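Skandstead Robotics Club help desk
Ticket: Gripper stops short of bottles, then knocks the back one over
Opened by: Mahtab Shahbazi (student, sorting project)
Picked up by: Sun-ja Ha (club mentor)
Status: Solved, one item left open
Last update: 12/18/24

What's going on

Hi! Our team is doing the kitchen sorting task for the Tallovport student challenge, and we're so close that it hurts. The arm is supposed to pick small blue-capped bottles out of a group and put the blue ones on one side and the red-orange ones on the other. Color detection is great now (huge improvement since October!). The picking is where we're stuck.

Symptoms:

- Arm moves over the group fine, gripper opens fine.
- On the way down it stops too high and closes on air, or just catches the top of a cap.
- If I lower the target by hand, it grabs the front bottles but leans into whatever is behind them and tips it.
- Single bottle alone on the counter: works nearly every time. It's only groups.

We're running the Esora planner with the club's default settings, speed limit at 30 percent. The pick script is the one from the shared folder with our color step added before the grasp. I attached the log and the start position we use for testing.

Things I already tried

1. Restarted everything, including the arm controller. No change.

2. Redid the hand-eye calibration with the printed board. The error number got smaller, but the gripper still stops too high.

3. Ran the pick on the granite counter with the bottles pushed close together, gripper open over the group before the descent. This is the position where it fails the most. 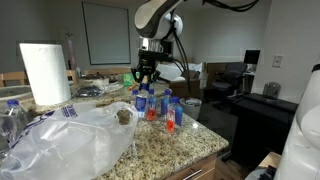 4. Swapped the order so it goes for the red-orange bottles first. Same thing, only now it tips a blue one.

5. Turned the gripper 90 degrees. A tiny bit better for the front bottles and worse for the rest.

Reply from Sun-ja Ha

Great write-up, Mahtab, this made my evening. I think you have two separate problems, so let's pull them apart.

The height problem first. Look in your log for the line that says "surface height estimate" right before each descent. On your single-bottle runs it's steady. On the group runs it jumps up by 22 mm. The planner is fitting its table plane to everything in the depth crop, and when the bottles are packed close together it takes the caps as part of the surface. The speckles in the stone may not be helping the depth data either, but I'd leave that alone for now.

Please try this:

- Open the grasp config and find plane_min_points. The default is 3000. Leave that number, but turn on plane_lock so it reuses the height measured at startup.
- Take that startup measurement on a bare patch of counter, with the bottles and the plastic bag out of the depth crop.
- Run the group again at the same speed and send me the new log.

Don't touch calibration again until we've seen that. Yours looks good!

Update from Mahtab

IT GOES DOWN NOW. Plane lock did it. I ran the pick 8 times on the group and the fingers reached the right height every time. I may have yelled a bit.

Tipping still happens though. Three of those runs knocked a neighbor over. All caps were on tight so no mess. New log attached.

Reply from Sun-ja Ha

Wonderful! So the tipping is the second problem. The open fingers are wider than the gap between bottles, and the script always opens all the way. Set the pre-grasp opening to the cap width plus roughly 6 mm, and have the script choose the bottle with the most free space around it instead of the one nearest the camera. The Mac Suibhne example in the shared folder has a function for that, called rank_by_clearance. You can copy it straight in, just change the units, it uses centimeters and yours is all millimeters.

Update from Mahtab

Done, and I did forget the units the first time, so the arm politely refused to move at all. After fixing that we got through the full group twice in a row with nothing tipped, and the colors ended up on the correct sides both times! The team is really happy. I pushed our config to the sorting branch so the younger group can use it too.

Still open: when two bottles are touching, the clearance ranking gives them the same score and the script sits there for a few seconds before it picks one. Not a blocker for us. I'd love to work on it after the break if that's okay.

Reply from Sun-ja Ha

More than okay. Marking the main issue solved and moving the tie score to its own ticket with your name on it. Please add the startup measurement step to the checklist, other teams are going to hit this too.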